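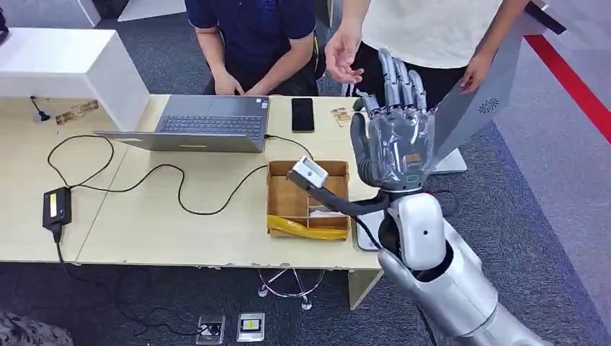
A cardboard box with dividers, open on the table.

If you played Prumby Island every day after school like I did, there's probably a drawer somewhere in your house full of the stuff that came with it — the plush critters, the code coins, the trading cards, maybe the little Clikex handheld if you begged long enough. Mine sat in a kitchen drawer next to the batteries for years, and I finally gave it a proper cleanup over a rainy weekend. These are the things I wish I'd known before I started.

Take the batteries out of the handhelds first, even if you plan to play with them again tomorrow. If you find white crust on the contacts, put on gloves, dab it with a cotton swab and a tiny bit of white vinegar, then go over it with a clean damp swab and leave the door off overnight. One of mine needed 2 rounds of this and the other never woke up, poor thing.

Plush critters can go in a pillowcase with the top tied shut, on cold and gentle. Snip the code tag off before you wash, or the print will rub away. (The codes don't work anymore, I know, but I like having them!) Let them air dry, and fluff the fur with a soft toothbrush while it's still a little damp.

Cards like to lie flat and stay out of the sun. I have 389 of them, which is embarrassing to write down, and I keep them in sleeves, sorted by season, with the February party cards right at the front because those were always my favorites. A plain shoebox is fine. Don't use rubber bands, they leave dents in the edges and go sticky in summer.

For the code coins, warm water and one drop of dish soap is plenty. I once used metal polish on a Brindeck castle coin and took the paint clean off the drawbridge — I'm still sad about it.

Last of all, take screenshots of your old igloo-style rooms and outfits off that ancient family computer while it still turns on, and save them in two places.

Comments (3)

Guest, 9/20/21: The pillowcase trick worked on my purple one! Ear is a bit flat now but he smells so much better.

Guest: Do you sleeve the doubles too? I must have roughly 100 of the same fishing card.

Guest: Painted a Brindeck coin back in with a toothpick and model paint, looks okay from across the room.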